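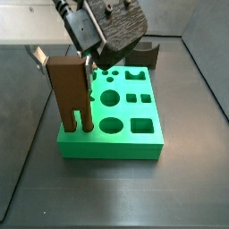
A brown two-legged block held over the green shape board, Grevdale workshop.

Stop calling it a glitch

Ladan Soltani

Writing this fast because the incident form closes tonight and I know already which box people want ticked. "Glitch." One word, no follow up, everyone back to work.

So what happened. The cell at Grevdale does insertion, shapes into a board, all day long. On the bad run the arm came down with a block that was a little bit off the slot. It touched. And then it kept pushing. The force limit that should have stopped it did not stop it, the finger bent, the board jumped and somebody reached in to grab the board before it went over. Reached in! With the arm still live. They're fine. A scraped knuckle. That is luck and I would like it written down as luck.

Then the word glitch starts going round and by lunch it's settled.

I don't accept it. A glitch is when the screen flickers. What we had was a number somebody changed. The stop threshold was put up in November for the Denddale job, where the parts are a tight fit and the old value kept tripping. Fair enough for Denddale. It never went back down. The log has it, plain as day, and the run counter had got to 3775 cycles on the wrong setting before anything went bang. So the machine did what it was told 3775 times and on the last one the block wasn't lined up.

That's the bit that bothers me. All those good cycles were counted as proof. I heard it said in the meeting – "it's done over 3000 without a problem". Well, it did them without a problem because nothing was out of line. The guard was gone the whole time and we were pleased with ourselves.

Anyone who has stood next to one of these knows how small the gap is between nearly in and not in. Two legs, one slot, hardly any room. From the side you'd swear it was right. I have looked at blocks sitting over that board and been wrong, and I've got eyes and a coffee and all day to think about it. The arm has a position and a limit. Take away the limit and it only has the position.

People say the gripper is light, what harm can it do. Light compared with what? The Cillby one is lighter still and they keep theirs behind a door with a switch on it. Open the door, it stops. We have side panels and a gap you can get a whole arm through. We've talked about closing the gap for 6 months. The quote was 2000 pounds, which sounded like a lot untill last week.

And please, not the operator. I can see it coming. "Retraining." Of course you grab a thing that's falling, it's what hands do. If the only thing keeping fingers out is a laminated notice then the notice is not a guard, its a wish.

What I want isn't complicated. Settings for a job belong to the job and get wiped when the job ends. A test push against something solid, every morning, before the first real part, and if it doesn't stop then nobody runs it. Close the gap. And the form to say what went wrong in words, with the value in it, old and new, so the next person can find it.

Türkmen on the late shift asked me if we should leave the cell off till the gap is shut. Yes. I'd rather have the argument about lost hours than the other argument. I've been told this is over the top for a bent finger. Maybe. The form is still open and I'm filling in the long box.

Contact: Ladan Soltani, Grevdale workshop office | © 2021 | Back to top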